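About Vonia

Vonia services and repairs mechanical and quartz wristwatches. The workshop was opened by Stepan Karpenko, who still signs off each movement before it is returned. The parts store is run under the name Kravchuk and sells straps, crowns and gaskets by mail.
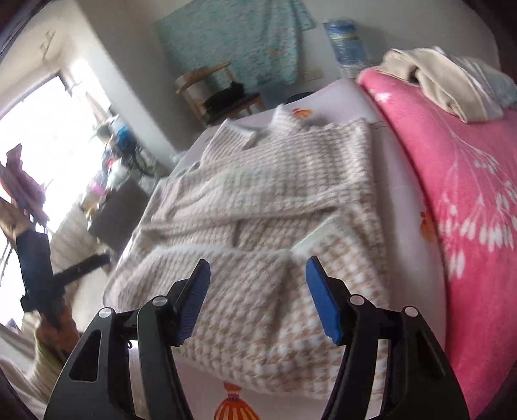
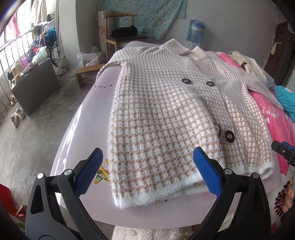 Houndstooth knitwear, laid out.

A full service covers disassembly, ultrasonic cleaning, oiling, regulation and a pressure test. Mechanical movements are regulated in 5 positions on a timing machine and then run for a further test period on the winder. Quartz movements are checked for current draw and coil resistance. Cases rated to 200 meters are tested to that rating after new gaskets are fitted. Cases with damaged threads or a warped back are returned without a rating, and the service sheet says so.

Polishing is optional. We do not refinish dials or replace original hands unless the customer asks in writing.

The parts store lists 3459 items. Straps are stocked in lug widths from 16 to 24 mm, with 19 mm available in leather and nylon only. Danora bracelets can be sized at the counter. Zanico movements are supplied as complete units; we do not sell their separate wheels or bridges.

Estimates are sent by email after inspection. Work starts when the estimate is accepted. The workshop closes for tool calibration each March, and watches received then are logged and held in the safe.

Page last revised September 27, 2025.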